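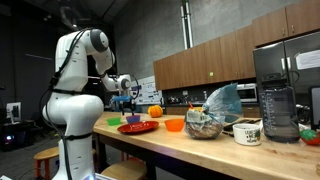

그로스타우, 11월

카킬란스(Cakilance) 생활문화연구원 가정 식사 기록 사업 참여 가구 모집 공고

카킬란스 생활문화연구원은 그로스타우와 인근 지역에 거주하는 가정의 일상 식사를 기록하고 보존하기 위한 '가정 식사 기록 사업'의 참여 가구를 다음과 같이 모집합니다. 관심 있는 주민 여러분의 많은 신청을 바랍니다.

사업 취지

명절 음식이나 향토 음식에 관한 자료는 비교적 풍부하게 남아 있으나, 평일 저녁 가정에서 무엇을 어떻게 차려 먹는지에 관한 기록은 매우 드뭅니다. 본 연구원은 식단과 조리법, 장보기, 그릇의 사용, 식사 시간과 자리 배치 등 평범한 식사에 관한 사항을 참여 가구가 직접 기록하도록 하고, 이를 정리하여 지역 기록물로 보존하고 있습니다. 앞서 실시한 봄철 조사에는 236가구가 참여하였으며, 그 결과는 200쪽이 넘는 자료집으로 간행되어 연구원 열람실에 비치되어 있습니다.

이번 겨울철 조사는 봄철 조사에서 충분히 다루지 못한 저장 식품의 이용, 난방기의 식사 공간 변화, 어린이와 고령자의 식기 사용을 중심으로 진행합니다.

모집 대상

모집 규모는 30가구입니다. 그로스타우 또는 린치(Lynch) 지구에 거주하며 일주일에 네 번 이상 집에서 저녁 식사를 하는 가구이면 신청할 수 있습니다. 가구의 형태와 구성원 수, 국적에는 제한이 없으며 1인 가구와 공동 주거 가구도 신청 가능합니다. 다만 기록을 맡을 대표 참여자는 만 19세 이상이어야 합니다.

봄철 조사에 참여한 가구도 다시 신청할 수 있습니다. 신청 가구가 모집 규모를 초과할 경우에는 처음 신청하는 가구를 우선 선정하고, 나머지는 거주 지구와 가구 형태를 고려하여 추첨합니다. 음식점이나 급식 시설을 운영하는 가구는 영업용 조리와 가정용 조리를 구분하여 기록할 수 있는 경우에 한하여 참여할 수 있습니다.

참여 내용

선정된 가구는 조사 기간 동안 연구원이 배부하는 기록장에 저녁 식사의 내용을 적습니다. 기록 항목은 음식의 이름과 주재료, 재료의 구입처, 조리한 사람, 사용한 그릇, 식사를 시작한 시각과 마친 시각입니다. 특별한 상차림을 준비할 필요는 없습니다. 남은 음식을 데워 먹은 날, 빵이나 국수로 간단히 해결한 날, 외식으로 집에서 식사하지 않은 날도 그대로 적어 주시면 됩니다.

기록장은 한국어 또는 독일어로 작성할 수 있습니다. 손으로 쓰기 어려운 분은 음성으로 녹음하여 제출할 수 있으며, 이 경우 연구원에서 녹취를 담당합니다. 그림이나 장보기 영수증을 첨부하는 것도 가능합니다.

조사 기간 중 면담은 모두 3회 실시합니다. 면담 시간은 회당 30분이며, 장소는 참여 가구의 자택과 연구원 면담실 가운데 선택할 수 있습니다. 첫 면담에서는 기록장 작성 요령을 안내하고 평소 식사 습관을 여쭙습니다. 두 번째 면담에서는 그동안의 기록을 함께 살펴보며 빠진 부분을 보완하고, 마지막 면담에서는 오래 사용한 그릇이나 조리 도구에 얽힌 이야기를 듣습니다. 동거 가족의 면담 참석은 의무 사항이 아닙니다.

조사 기간

조사는 12월 초에 시작하여 이듬해 2월 말에 종료합니다. 여행, 입원, 이사 등으로 기록을 이어 가기 어려운 기간이 생기면 담당자에게 알린 후 중단하였다가 재개할 수 있습니다. 연말연시의 식사도 조사 대상에 포함되나, 기록 여부는 각 가구가 정합니다.

참여 가구 지원

조사를 마친 가구에는 소정의 참여 사례비를 지급합니다. 중도에 참여를 그만두는 경우에도 실시한 면담 횟수에 따라 사례비를 산정하여 지급합니다. 연구원 면담실을 이용하는 가구에는 대중교통 요금을 실비로 지원하며, 면담 중 어린이를 돌볼 사람이 필요한 경우에는 사전 신청을 받아 돌봄 인력을 배치합니다.

참여 가구에는 겨울철 자료집이 간행되는 대로 한 부를 우송합니다. 원하는 가구는 작성한 기록장의 사본도 받을 수 있습니다.

신청 방법

신청서는 카킬란스 생활문화연구원 안내 창구와 빌릭스(Wilix) 주민회관에서 배부합니다. 작성한 신청서는 두 곳 중 한 곳에 직접 제출하거나 연구원 기록조사실 앞으로 우송하여 주십시오. 접수 마감은 11월 말일 오후 6시이며, 우편 접수는 마감일 소인까지 유효합니다. 제출 서류는 참여 신청서와 개인정보 수집 및 이용 동의서입니다. 거주 사실을 증명하는 서류는 선정 이후에 제출합니다.

신청서의 '평소 저녁 식사' 항목은 선정 심사에 점수로 반영되지 않으므로 간략히 작성하셔도 무방합니다. 식품 알레르기나 종교상의 이유로 피하는 음식이 있는 가구는 해당 항목에 표시하여 주시기 바랍니다.

선정 결과는 신청 가구에 개별 통지합니다. 선정된 가구는 첫 면담 전에 참여 동의서를 작성하며, 동의서에는 함께 거주하는 성인 전원의 서명이 필요합니다. 미성년자에 관한 내용을 기록하는 경우에는 보호자의 동의를 별도로 받습니다.

개인정보와 기록물의 관리

제출된 기록장과 면담 자료는 이름과 주소를 삭제한 후 보존합니다. 자료집에 인용되는 문장은 간행 전에 해당 가구의 확인을 거치며, 공개를 원하지 않는 부분은 제외합니다. 참여 가구는 자료집 편집이 마감되기 전까지 기록의 전부 또는 일부를 철회할 수 있습니다. 수집한 자료는 상업적 목적으로 제공하지 않습니다.

미선정 가구의 신청서는 결과 통지 후 파기합니다. 다만 다음 조사 안내를 희망한 가구의 연락처는 별도의 동의를 받아 보관합니다.

사전 설명회

신청 전 사업 내용을 자세히 알고자 하는 주민을 위하여 빌릭스 주민회관 소회의실에서 오후 7시에 설명회를 개최합니다. 일정은 회관 게시판에 공고하며 예약 없이 참석할 수 있습니다. 봄철 자료집과 기록장 견본을 현장에서 열람할 수 있습니다. 설명회 참석 여부는 선정에 영향을 미치지 않습니다.

문의

신청 자격과 조사 내용에 관한 문의는 기록조사실 마르완 바타이네(Marwan Bataineh) 연구원이 담당합니다. 사례비, 교통비 및 돌봄 지원에 관한 문의는 운영지원실 발터 우수가(Walter Usuga) 실장에게 하여 주십시오. 두 부서 모두 안내 창구를 통하여 연결되며, 정오부터 오후 1시까지는 전화 응대를 하지 않습니다.

본 공고의 내용은 연구원 사정에 따라 변경될 수 있으며, 변경 사항은 안내 창구와 빌릭스 주민회관 게시판에 공지합니다.

카킬란스 생활문화연구원 기록조사실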